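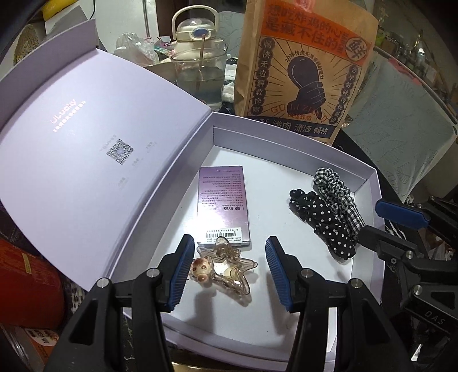
*Gift box task, grippers at the hair claw and the gingham scrunchie*

**Hand demo catch-up, April 20, 2025**

In the room: me (taking notes, sorry about the spelling), Margarida Nogueira, Minoru Ikeda

**Gift box packing**

We started with the box because Margarida was itching to talk about it! She's done 40 demos with the hand-held grippers and wants 50 before we train anything. The scrunchies are going fine. The hair claw is a pain, as it's see-through and shiny and the little bear head sticks out at one side, so she opens the jaws wide and comes in over the top. I asked if we should drop it. Both said no, quite loudly.

Minoru thinks we pause too long before closing the jaws, and the Nyarko arm copies every dither. Agreed: one smooth go, and bin the take if you fumble.

**Glare**

The metallic packet has a big white shine across the middle. Minoru would like the lamp moved, I'd sooner keep a few takes like that (Seltidon's kitchen will be just as bad). Left open.

**Remote control**

Cledance headset still lags. We'll stick with hand demos until July.

**To do**

- Margarida: last 10 box demos
- Minoru: go through the takes, cut the dithery ones
- Me: ring Clinness about 4 spare pads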